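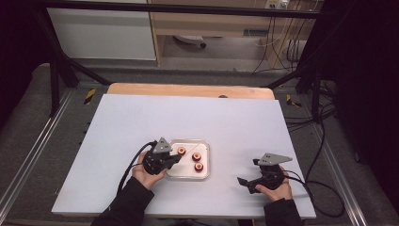
How many demonstrations does a learning system need before it can handle a small part on its own? It depends on the task, and for short pick-and-place work the Premstead group now plans on 700 per task.

The figure comes from a progress note released Friday, June 27, 2025, covering the first stage of Tanness, a project on two-handed handling of small parts. Demonstrations are recorded with hand-held grippers, one in each hand, so the operator works directly on the parts and no robot arm is needed during recording. Gripper position and finger opening are logged together with video from a head-mounted camera.

One task set uses small ring-shaped parts and a shallow metal tray. Start positions are changed between takes, and each take is limited to 30 seconds. Takes that run over are kept in a separate set — they are excluded from training but used to check the labeling software.

Of the first batch, 142 takes were rejected. Most of the rejections were traced to a timing offset between the left and right gripper logs, according to Bendik Kristiansen, who runs data collection for the project. The offset was corrected in version 3 of the recording software, and the affected takes will be repeated.

Training runs are handled by Quezada, the project's software partner. Tests on a two-arm robot at the Dakance site are scheduled for November. The group has not decided whether the recordings will be released.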